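Wevadier puts out version 2 of its two-arm planner

Wevadier pushed out version 2 of Stusetier in December, and I've been looking forward to this one more than I should admit. Stusetier is the planning software that decides which arm does what when two of them share a table, and the old version was, let's say, polite to a fault. One arm would park itself and wait while the other finished its whole move.

The new release plans both arms on one timeline. Each gripper reserves the space it's about to sweep through, in short slices, and gives it back as soon as it has passed. So they can work a lot closer together than before (closer than I'd be comfortable with if I were paying for the grippers!). 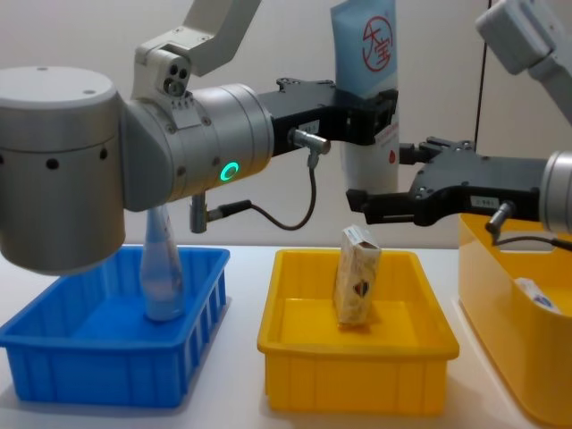 Two grippers close together over the sorting bins, the left one holding a squeeze tube.

Raymonde Dhillon, who leads planning at Wevadier, told me the hard part was the replanning. If perception changes its mind about where a package is, the planner used to throw everything out and start over. Now it keeps whatever part of the plan still holds and patches the rest, and a patch has a budget of 41 milliseconds. Miss that and both arms slow down until there's a good plan again. 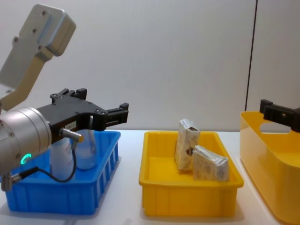 There's also a new log viewer called Pryor, and I suspect it'll be the thing people thank them for. You scrub through a run and see both arms' reservations side by side, with a note on why one of them yielded. I've lost whole afternoons to that question with nothing but a text log and a cold coffee – never again, I hope.
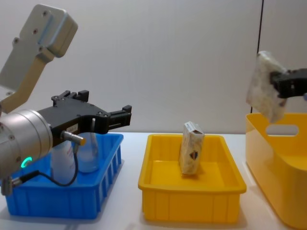

Soft packs get some attention too. The grasp checker, Arkow, now lets a held item change shape on the way to the bin, where the old one treated everything like a brick and padded it to match. Dhillon says the team ran 200 sorting jobs on the release build before signing off, and 3 known bugs are listed in the notes, all of them in the viewer. Existing setups can upgrade in place, but saved cell layouts need to be exported first.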